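Speaker notes, shared workshop evening, 29th January
Two arms, one bench: what we have built and what still needs doing
Speaker: Faith Lema

Start on time. Kettle is at the back, questions whenever people like.

Opening

Say who I am and that the build belongs to the workshop. Silvan did most of the metalwork, Rehema did the wiring, I wrote most of the control code and broke a fair amount of it. We call the bench Nalari, after nothing in particular.

The aim was a pair of arms that could pick up kitchen-sized objects from a board and put them down somewhere else without a person steering. We wanted to do it on a bench that anyone with a key could use in the evening. I will say now that it does some of this and not all of it, so that people are not waiting for a big reveal.

The bench

We began with slatted aluminium for the bench top. The slots let us clamp things where we like and move them again the week after. One arm is bolted to a perforated plate on the left side. The plate was Silvan's idea. The first version had four holes drilled to suit one position, and every change meant drilling again.

The wooden board in the middle is there for the objects to stand on. Bare slats gave us trouble, as small things tipped into the grooves.

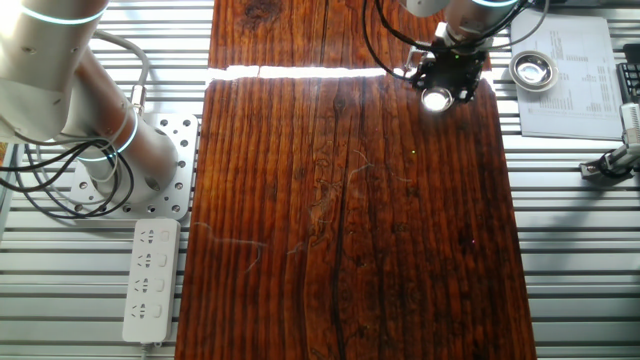 Cables took longer than the arms did. Rehema's rule is that you move each joint by hand through its full travel before you tie anything down. I ignored this in the first week and pulled a connector out of its socket. Leave more slack than looks tidy. Label both ends. We used masking tape and a marker, and the tape is still holding.

Mention the power strip. Each socket has its own switch, so we can turn one device off and leave the rest running. It is a small thing and I would do it again on any bench.

The gripper

Pause here and ask who has built one. Adjust the detail to suit the room.

The gripper brackets are black plate, held together with hex screws and spacers. We changed the bracket layout twice. On the first one you had to take off the whole assembly to reach a single screw. Now every screw you might need can be reached with a short key while the arm stays where it is.

Screws do work loose. Check them at the start of each session. I put this on the wall and it gets done most evenings.

Picking things up

A solid block is easy. Mesh is harder, and we spent much of January on it. With a mesh basket the camera sees the wood through the holes, and our first code took the basket for part of the board. Ashley Mapplebeck suggested looking for the rim and leaving the rest alone, and that is what we do now. 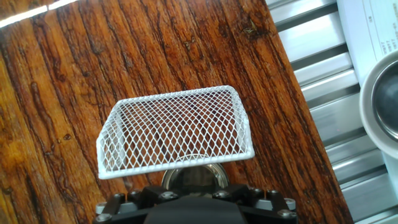

Numbers for this part, read them out slowly. We ran 115 attempts with the basket over the month. The early ones were poor. In the last 30 the arm missed only 2, both times by closing too soon. I have not tested enough other baskets to say it will work with yours.

The grain in the board caused its own problem. Long dark cracks look like edges to the software. We thought about painting the board grey and decided against it, as most tables people own have grain too.

Light

Spend a bit more time here if the room is interested, less if we are running late.

Varnished wood and overhead lamps do not go together. The glare moves when the camera moves, so the same spot on the board can look brown in one reading and white in the next. We tried three things. Turning down the exposure helped a little. A sheet of tracing paper over the lamp helped more. Taking two readings from slightly different positions and throwing out whatever does not match helped most, and it costs us a second or so per pick.

If somebody asks about sanding the board back to a matt finish, yes, it would probably work. We have not done it.
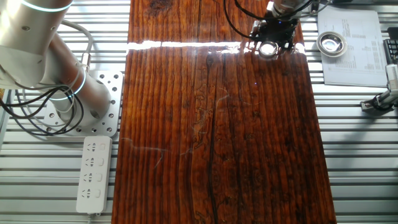
Nassoro Kombo wrote back after reading a draft of these notes that he would fix the lamp before touching the code again, and that a matt cloth over the board would settle in one evening whether the varnish was to blame. He also thought two readings per pick would become a nuisance once both arms were working at once.

I agree about the cloth. On the second point I am less sure, so put it to the room.

Still to do

Both arms moving together. At present one waits while the other works.
A proper stop button within reach of both sides of the bench.
Write up the wiring so that it is not all in Rehema's head.

Close by asking for two people to help on the stop button. Sign-up sheet is by the door.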